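How Does a Smart Watch Know You Are Asleep?
Kids' Tech Corner, by Lorna Haldane
2020-10-22

Quick one this week. Lots of you asked about watches. Mostly the same question: how does the thing on my wrist know I fell asleep? It can't see me. Right?

Right. No eyes. No camera pointed at you, in most of them anyway. It has to guess. And it guesses from two clues, moving and heartbeats.

Clue one: moving

Inside the watch is a tiny chip called an accelerometer. Long word. Say it like this: ak-SELL-er-OM-it-er. It feels shakes, tilts and bumps. Walk to the fridge, it feels that. Scratch your nose, it feels that too.

When you sleep you mostly lie still. Not totally still! People roll over, kick, pull the covers. But way less than when you're awake. So the watch says, hmm, not much going on here. Maybe asleep.

Trouble is, you can be still and wide awake. Reading. Watching a movie. Sulking on the couch. The chip can't tell the diffrence by itself.

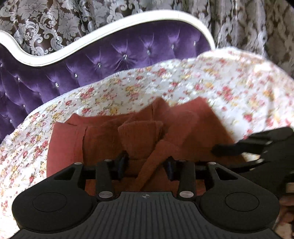
Purple velvet sofa with crystal buttons. Good for lying still.

Clue two: heartbeats

Flip a smart watch over. Lots of them have little green lights on the back. They shine into your skin. Blood soaks up green light, and every time your heart beats a bit more blood squishes through your wrist. So a bit less light bounces back. Beat, less light. Rest, more light. The watch counts the dips.

Say it counts 80 beats in a minute while you play a board game. Later you drop off and the number goes down. Your heart slows when you sleep, because your body isn't so busy. Slower heart plus hardly any moving? Now the watch is a lot more sure.

Who taught it that?

People did. Here's how it can go. You get a bunch of grown-ups to sleep in a lab, with sensors on their heads that show when the brain is really asleep. They wear watches too. In the morning you match the two up. Then a computer program looks through nights and nights of this stuff and learns the pattern. That's called training.
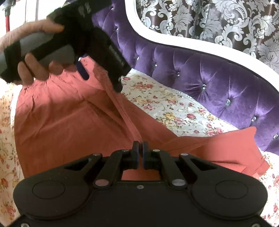
A watch program doesn't know what a bed is, by the way. Or a blanket, or night time. It only gets numbers. If you picked up a crumpled coral-pink cloth from your bed and waved it over your head, the watch would just see big numbers, then small ones when you quit. It's the program's job to turn the numbers into a word like "awake" or "asleep".

Does it get it wrong?

Yep. Plenty. Lungile Naidoo, who reads this page, wrote in that her watch said she slept through a whole car ride. She was looking out the window for nearly 30 minutes of it, very bored. Still body, calm heart. Fooled it.

Loose strap messes it up too. Light leaks in under the watch and the counting goes funny. Snug but not tight is best.

Try it yourself

No watch needed. Find your pulse with 2 fingers on the inside of your wrist, thumb side. Count the beats for 30 seconds. Double it. Write it down. Now lie down and be quiet for 6 minutes, then count again the same way. Did it go down? Try it after jumping jacks as well.

Words to know

Sensor: a part that notices something, like light or movement.
Pulse: the bump you feel when your heart pushes blood along.
Training: showing a computer lots of examples so it can find the patern.

Next time: why batteries run down faster in the cold. Send questions to the usual adress, and ask a grown-up first.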